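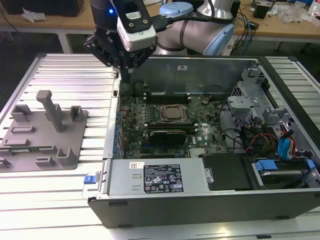 Re: [arm-builders] Wrist camera cable keeps snagging

Mon 26 March

Hi all,

Sorry for the slow answer, I've been in the shed most evenings and the laptop doesn't come out there with me any more (swarf in the keyboard, long story).

Mahnaz Rezaei wrote:

> I've got my arm going at home, parallel gripper and a wrist camera, same
> general layout as yours. Every time joint five goes past a certain point
> the camera cable pulls tight and the picture drops out. I've tried a
> longer cable and now it just catches on everything instead. How are you
> running yours? Also, did you ever get anywhere with the PC teardown idea
> or did you give up on it?
>
> Mahnaz

Cable first. Mine goes from the wrist camera back over the top of the arm, and I'd really push you to try that before you spend any more money. I had it underneath for ages and it found every corner in the workshop. Over the top you need a bit of slack at the wrist, then a soft tie on the link behind it, then another bit of slack before the next joint. Don't cinch the ties down hard! I use the hook and loop sort so I can shift them a centimetre or so when I get it wrong, and I get it wrong a lot.

The other thing I'd do is run the wrist through its full travel by hand with the motors off, watching only the cable. It's boring, but you'll see the spot where it goes tight straight away. I ended up putting a limit of 83 degrees on one joint in the config and never missed the travel I gave up.

If the picture still drops out after that, have a go at the plug. The first connector I had was a bit sloppy and a dab of hot glue on the shell fixed it. Ugly, works fine.

And no, I haven't given up on the teardown! It's the main thing I'm doing with the arm at the moment. I've got an old Dell desktop lying on its side on the extrusion table with the lid off, and the arm comes in over the corner where the rear panel meets the top of the board. Everything's still in it: power supply, drive cage, graphics card, memory slots up above the socket. I'm calling the software side Wiria, after nothing in particular. The planner that sits under it is called Firel and that one's a mess, so please don't ask for the repo yet.

What I've learned so far, in no order:

The blue release tabs and latches are a gift. They're a different colour from all the grey metal around them, so the camera has a decent chance of picking them out. I wish every manufacturer did it.

Loose wiring is awful. The red, yellow and black bundles by the drives flop wherever they like and never look the same from one run to the next. For now I move them by hand before I start, which I know is cheating.

Shiny power supply casing plays havoc with my edge detection. Turning the overhead light off and using a lamp off to one side helped more than any of the code I wrote.

Plain black gripper fingers made of plate are fine for grabbing tabs but they'll scratch a board if you come down too low. I've set the floor height 11 mm above where I think the board is, and I creep down from there. Slow as a wet week, but my nerves can take it.

The grey fixture plate beside the case is 3D printed, with raised blocks and one tall post. I did two versions of it. The first warped at a corner and rocked whenever you leaned on the table – more brim and a slower first layer sorted that. Happy to send the file to anyone who wants it, just be aware the holes are sized for my table and you'll probably need to shift them.

Next job is the memory. My plan is to get one clip open and stop there, then look at the logs before I get greedy. I'd like to have a full stick out by September, but I said something similar about the last project and we all remember how the curtain opener went.

Mahnaz, could you tell me which way round your camera is mounted, and whether the plug faces forward or back? If it faces forward you may be bending the cable right back on itself at the wrist, and that'd give you exactly the dropout you're describing. A right-angle adaptor might be all you need.

Also, does anybody have a spare set of fingers with rubber pads they don't want? Will pay postage, or swap for a bag of M5 T-nuts. I ordered far too many.

Cheers,
the one with the shed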